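Timing and Results Notes for the Gekdale Trail Run

The July edition of the Gekdale Trail Run had 1152 entries across both distances. Of these, 1054 runners were recorded at the finish. The remainder either did not collect a bib, withdrew at a control point, or are listed as DNF. The provisional list has now been replaced by the final one, and the changes are set out in this item.

Gun time and net time

Places in the open ranking are decided by gun time. Age group places are decided by net time, measured from the start mat to the finish mat. A runner who started near the back can therefore rank higher in the age group list than in the open list. Five queries on this point came in after the race, and in each case the published order was correct.

The start mat was read in two passes. Where a chip gave more than one reading, the last reading before the runner left the start zone was used. Where a chip gave no start reading, net time was set equal to gun time. Runners affected by this are marked with an S in the final list and may send in a watch file for review.

Control points

The long course had mats at Moser bridge and at the Mosska turn. A missing reading at one of them does not lead to disqualification if the other splits are consistent with the runner's pace. A missing reading at both does, unless the marshals' paper list shows the bib number. Luzius Plattner compared the paper lists with the chip data, and two runners were put back into the ranking as a result.

The mat at the Mosska turn lost power for a short period in the middle of the race. Splits from that period were taken from the backup reader, whose clock ran 30 seconds ahead. The offset has been removed. Finish times were not affected.

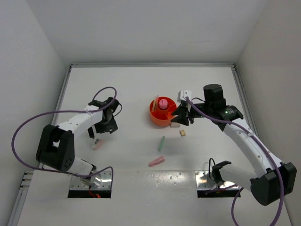
Corrections to the women's long course

Meriem Filali and Aurelia Gasser were shown with the same finish time in the provisional list. The finish line recording separates them, and Filali is placed fourth, Gasser fifth. Hannelore Rüegg moves from the open class to her age group, as entered on her form.

Bibs and chips for next year

The entry limit will rise to 1248. Bib numbers will be issued in blocks by start wave, with the wave letter printed before the number. Chips will be fixed to the back of the bib and must not be folded or covered by a belt. Bibs can be picked up at Stundard hall until one hour before the start.

Requests for a correction go to Jonas Lehner at the results desk. Include the bib number, the distance and the time you believe to be right.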